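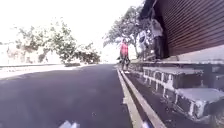
Asphalt, kerb and steps by the road, with people standing by the shutter.

Workshop > Projects > Rimmont rover > FAQ
Print this page | E-mail this page
Fri 6 December, by the Rimmont build page editor

What is the Rimmont?
A small wheeled outdoor rover, built on a shared bench with hand tools and one pillar drill. It follows a kerb line at walking pace and stops for anything in its path. The plans have been stable since July.

Which drive parts does it use?
Two Besten geared motors, one per side, on a Hoshino dual driver board. Set the current limit before fitting the wheels. The board ships with the limit at maximum, and a stalled motor will trip the main fuse.

Which battery?
Any 16 V pack that fits the tray. Mount it low and behind the axle line. Packs above 1500 g make the front castor skip on rough tar.

How does it find the kerb?
By brightness. The software looks for a long edge running away from the rover and holds a fixed offset from it. Lock the exposure by hand – automatic exposure hunts whenever the sky takes up much of the view.

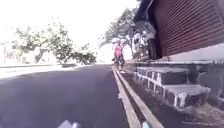

Kerb and gutter on the right, with the shutter and steps beyond.

Why does mine drift towards the gutter?
Usually the camera bracket has turned on its bolt. Check it against the scribed mark, then run the straight-line routine again. If the drift remains, swap the left and right motor leads at the board and reverse both directions in the settings. A fault that changes sides is in the board; one that stays put is in the motor or the wheel.

Can I use a different controller?
The code is written for the Primari. Other boards need the timer section rewritten, and we don't keep ports of it.

What loop time should I expect?
200 ms with logging on. Steering gets visibly late above that, so drop the image size first and the speed second.

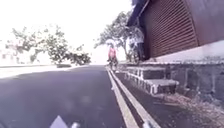
How often should the wheel encoders be recalibrated?
After any tyre change, and otherwise every 2000 m of logged travel. Use a measured straight on level ground, take three runs in each direction and enter the mean. Discard any run with a stop in it.

Where do the log files go?
To the card, one file per run. Power down at the switch before removing it – pulling the card live corrupts the last file.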